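### 3.2 Bedding and reported sleep in the Britwood households

The Britwood survey ran through July and collected 2,947 nightly diary entries from 384 adults. Each person wrote down the time they went to bed, the time they got up, and how often they woke in between. They also noted what was on the bed that night. Entries with no wake time were dropped before analysis.

Rugemalira and Lukumay coded the bedding answers separately and settled differences with Mabaso. "Light" meant a sheet only. "Medium" meant a sheet and one thin cover. Anything more was "heavy." The same coding was used in the earlier Khaemba study, so the two sets can be compared directly.

Light bedding was recorded on 1,065 nights. People reported fewer wakings on those nights than on heavy nights, but the gap was small in homes with a working fan. Age made little difference. Shift workers were analyzed separately because many of them slept during the day, and their results are given in Section 3.4.

Mattress type was left out of the main model. Too many people did not know what theirs was made of.

Figure 9. A bed with a khaki-green sheet and a folded blue cloth.

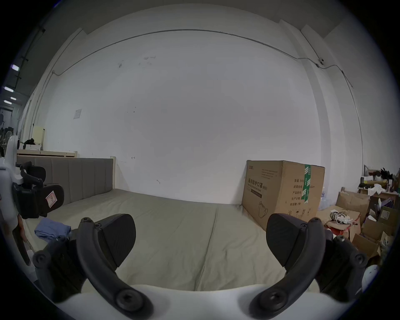 Why were shift workers analyzed separately?

Many of them slept during the day, so their nights could not be compared with those of the other adults.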